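The Wivora Everyday Tee

I have wanted to make a plain T-shirt for longer than I care to admit (Maya here, by the way, Maya Hattar, and if you've ever rung the shop on a Thursday it was probably me who picked up!). There are thousands of them out there already, I know, but I could never find one that sat properly at the neck, kept its shape and didn't go see-through the moment you stood by a window. So last September I went back to Nair, the little knitting mill that makes our vests, and we started swapping samples through the post.

We got through 14 versions before I was happy. The early ones were lovely to touch but far too thin, and one had sleeves so snug that I could hardly reach the top shelf in it. The cloth we settled on is a medium-weight cotton jersey with a good soft handle, and it only gets nicer as the washes go by.
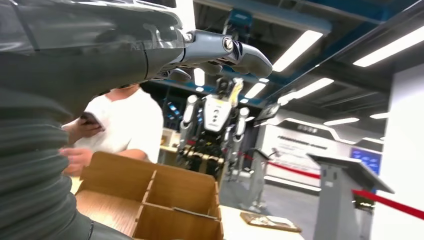

The sleeves end a little above the elbow on most people, with a narrow hem that lies flat and doesn't flick up after ironing. The neckband is ribbed and stitched down twice, and there's a strip of tape across the shoulders on the inside to stop them dropping. I've left out the sewn-in label and had the size printed instead, as I'm one of those people who cuts every label out and then can't remember what size I bought.

Colours: White, Tirkent Blue, Oatmeal
Sizes: XS to XXL
Fabric: 100% cotton jersey
Wash: 40 degrees, inside out, line dry if you can

If you're between sizes, I'd go up for a looser fit and down if you mean to wear it under a jumper. The body is cut on the long side, so it will stay tucked in when you bend down.

Postage is free on orders over £50. You can also try one on at our Ferar shop, where we keep every size in white and most of them in the blue. Oatmeal is online only for now, but more is on its way!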